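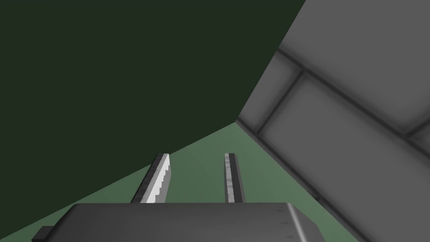 Pristham Robotics Program
Faculty Coordinator

Wrist camera view in the simulator: how should student teams score grasp attempts?

Our secondary program is preparing for the Lamlow simulation challenge in April. Each team submits 96 trial runs, recorded from the simulated wrist camera. At the start of many runs the fingers are open and a large dark green surface fills much of the view. Students disagree on whether such runs should be counted as failed grasps or set aside as invalid. The rules packet does not address the matter. Guidance from other programs would be appreciated.
Posted 2/21/21

Eltisico Student Engineering League
Regional Office

Our league advises that a run be judged on its full recording and the joint log together. Open fingers in a single view do not establish the outcome. In our last review, 28 of 104 submitted runs were marked as failures from the first view alone, and the teams were asked to score them again. We recommend the following procedure:

Record the finger opening at the start and end of each run.
Mark a run invalid only if the arm began outside the permitted start area.
Have two students score each run separately - a third settles any difference.

Teams should also save a second, fixed view of the workspace. A close view makes it difficult to judge the distance to nearby surfaces.

Sjöberg Technical Academy
Robotics Club

We count all of them as failures. It is simpler.

Pristham Robotics Program
Faculty Coordinator

Thank you. The fixed view will be added before the next 3 practice sessions, and the scoring sheet will be revised.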